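Notebook – Skindcombe bench, December, started 9:15

Coffee first, then demos. Marisol Flores had left me a kind note on the keyboard saying the hand controller drifts if you pick it up before the arm has finished homing, so I waited like a good student and it behaved itself all morning. Thank you, Marisol!

The goal is still 200 teleoperated demos of the gift box task before we let Krisztina Szekeres retrain anything. We have 40 that I would be happy to show someone. The sunflower cloth stays on the table for this whole batch – I know it is a lot to look at, but a busy background is what we agreed on, and I have grown fond of it.

Notes on driving. I come down too fast when I'm tired, and it shows in the force trace as a nasty little spike. What helped was resting my elbow on the desk and letting out a breath before the last bit of the descent (Ebise Alemneh's trick, and she is very smug about it). I also stopped correcting the wrist near the cloth. If the angle is wrong I go back up and start the approach again, even though it makes for a longer episode.

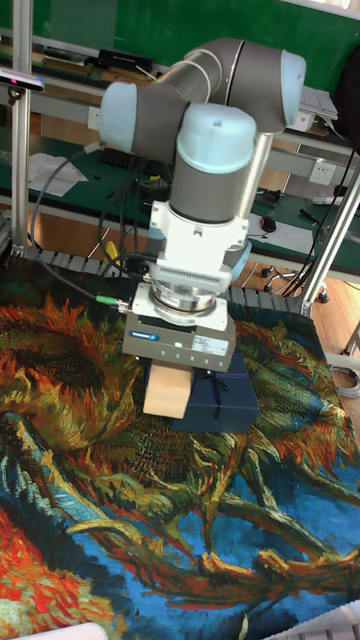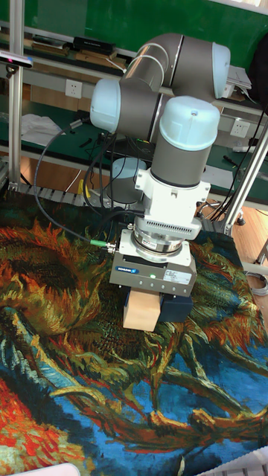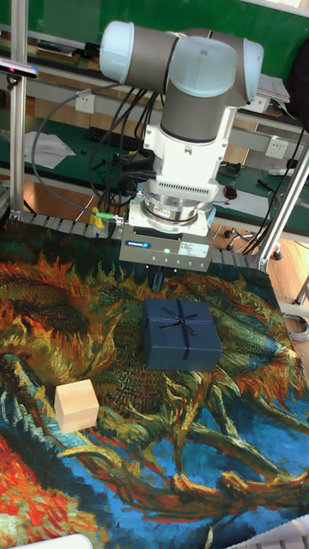 Last one: fingers over the box, the little cube off by itself toward the lower left.

Things to sort out before the next batch

Contact with the box. I'd like us to settle on one way of approaching the front edge, so that my demos and Ebise's don't teach two different habits. I have been going in slowly with the wrist straight; she likes to come in from higher up. Either is fine with me, we just need to pick.

Labels. I threw out 2 episodes where I let go of the controller to scratch my nose and the arm sat there waiting for me. Should we trim pauses like that or drop the whole thing? Ask Krisztina.

Cube starts. I keep putting it in the same comfortable spot. Need to spread it out more, including places I find awkward to reach.

Backed up to the Paltus drive at 11:40. Delyth Yorath has the controller after lunch.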